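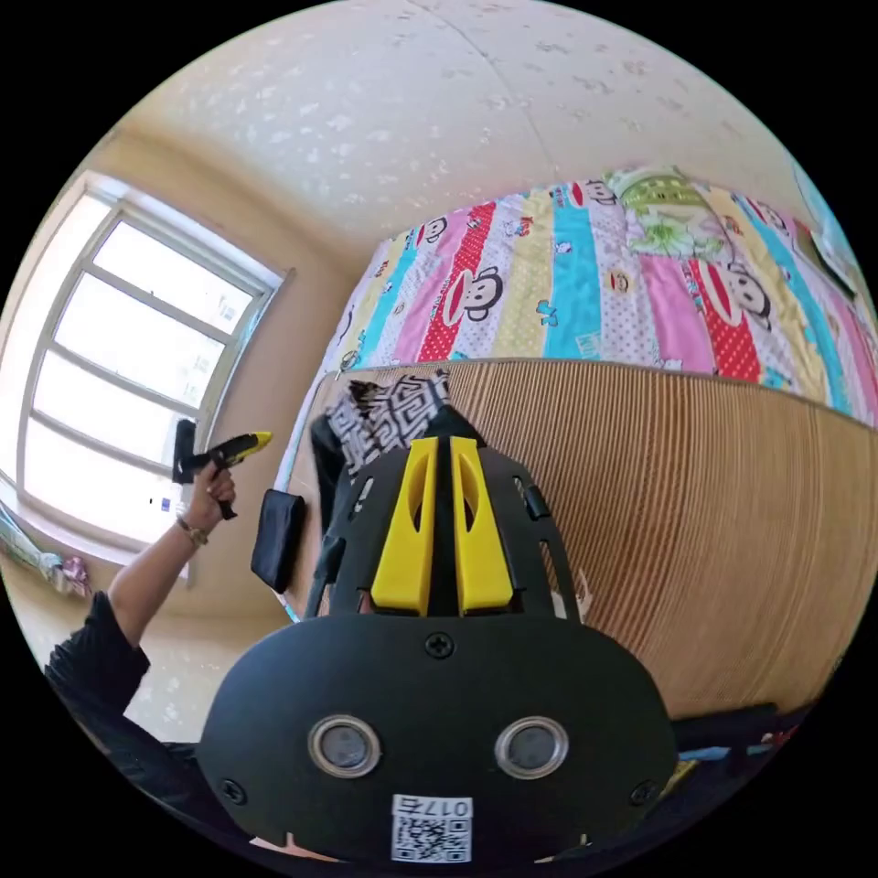

Notes from the Korus open day

Korus opened its collection site in Badummont to visitors for one afternoon in April, and I went, mainly to see how the hand-held units are run in an ordinary bedroom. I have used two other rigs of this type and wanted to compare handling and tracking. The demo started at 2:30 and ran longer than planned.

Korus keeps its hardware simple. Each unit is a gripper with two yellow fingers on a black slotted frame, and the housing carries two round lenses side by side. The one I spent the most time near was labeled 017. There is no arm and no base. The operator holds the gripper, does the chore, and the recording is used later to train a policy for a fixed arm. The fingers have long slots cut through them, and I assume that is for compliance, though I didn't get a straight answer on the material.

The site had logged 3,944 episodes as of that morning. Of these, 414 had been thrown out, nearly all for tracking loss. That is a rejection rate of 10.5 percent. My own numbers on the Akbari rig were worse, but I was working in a lab with bare white walls, and visual tracking does poorly on those. A bedroom gives it more to work with. Patchwork, printed cloth and a grooved headboard are all good sources of features. Windows are the weak point. When a bright one fills a large part of the view, exposure drops and the darker side of the room loses detail. Korus locks exposure at the start of each episode. I would rather let it float and correct afterward, and we disagreed on this for a while.

The cloth task was the most useful part of the visit. The garment is on the bed, and the operator has to take it by an edge and move it. Black fabric is hard for the usual reasons: low contrast at the folds, and little to separate one layer from the next. A patterned band helps, provided it is facing up. 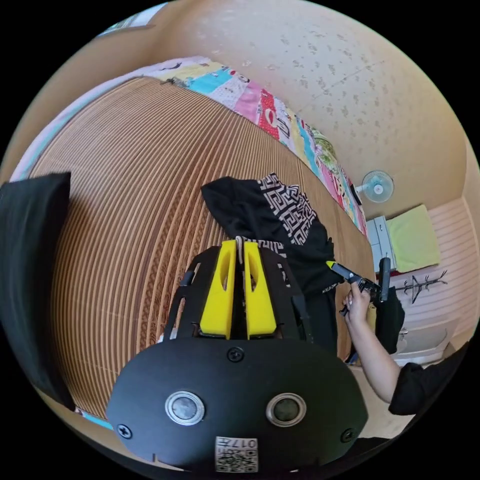
Jaw closing on the edge of the black garment, reed mat underneath.

Median episode length for this task is 19 seconds. The reed mat is a better surface than I expected. It is stiffer than a sheet, so the fingers can come in low without pushing a wrinkle ahead of them. The parallel reeds worry me a little as a repeating texture, and I asked whether anyone had checked for false matches. They had looked at 56 episodes by hand and found no drift they could blame on the mat. That is a small sample.

Other items, in no order:

Sync between units is done in software, after the fact. Sonari does it with a hardware trigger and I still think that is the right way.

Calibration is checked at the start of each session and again after any drop.

Grip width is logged, grip force isn't. For cloth this matters less than for rigid parts, but I'd want it.

The file format is documented and the parser builds without changes on my machine. I'll post timing results once I have run the sample set through it.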